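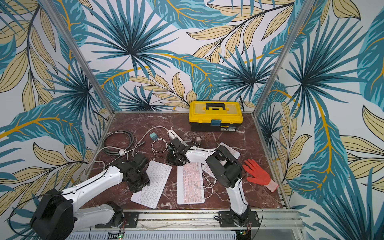
Vol. 7, No. 2

Skandby peel-and-stick wallpaper, reviewed

I put off papering our little sunroom for five years, so when the Skandby rolls finally came in July I was as giddy as a kid -- and a bit scared, too! I'd picked a big leafy print, the kind my grandmother had in her breakfast nook. The backing peels off cleanly, and you can lift a strip and lay it down again (I did, more than once) without losing the stick. Matching the pattern at the corners took me most of an afternoon and two pots of coffee. My one real gripe is the trimming knife in the box, a flimsy thing; I went back to my old Cudard after the first strip. Buy one more roll than you think you need, and do the wall behind the door first while you're still learning.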